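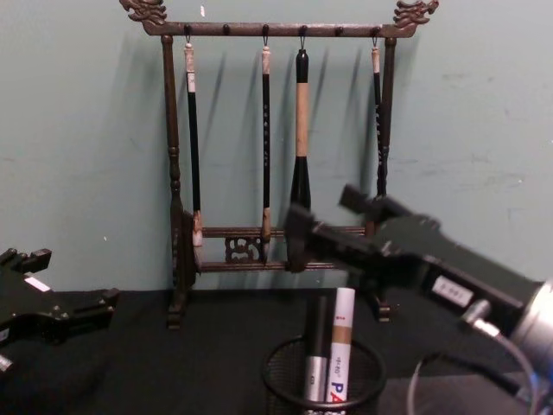 Good habits for a robot arm at the craft table

A small arm at home is a joy, and I'd love more people to have a go! Most of what keeps it pleasant is ordinary bench manners. These are the rules Liliana Galli and I have settled on at our Tindham workshop evenings, last tidied up in April.

Before you switch on
Clear everything the arm won't be using. Scissors, mugs and open ink go on another table.
Smooth the cloth flat and tape the edges down. A gripper will happily catch a fold and drag the lot along with it.
Run cables behind the arm, with enough slack for the furthest reach and no more.
Find the stop button with your eyes shut. Do it twice if you're new.

Working with hanging things
Brushes on a rack are brilliant practice – slim handles, a bit of swing, plenty of ways to get it wrong. Go in slowly with the fingers open, and close on the handle, never the bristles. Leave a free peg between brushes if you can, because neighbours tangle. A fat brush needs a wider opening than a slim one, so test the grip on each by itself first.

We keep at least 300 mm between our own hands and a moving arm, and 600 mm if there are children in the room. With two arms on the table, only one moves until both have been checked alone.

Pens and markers
Lids on, tips up, in a pot that won't topple. Wire mesh is handy as you can see what's at the bottom.

Afterwards
Park the arms low, power off, then wipe the fingers with a barely damp cloth. Ink dries in the grooves and it's a pain to shift – a soft toothbrush gets most of it.

Osian Mostyn
Updated 29 October 2024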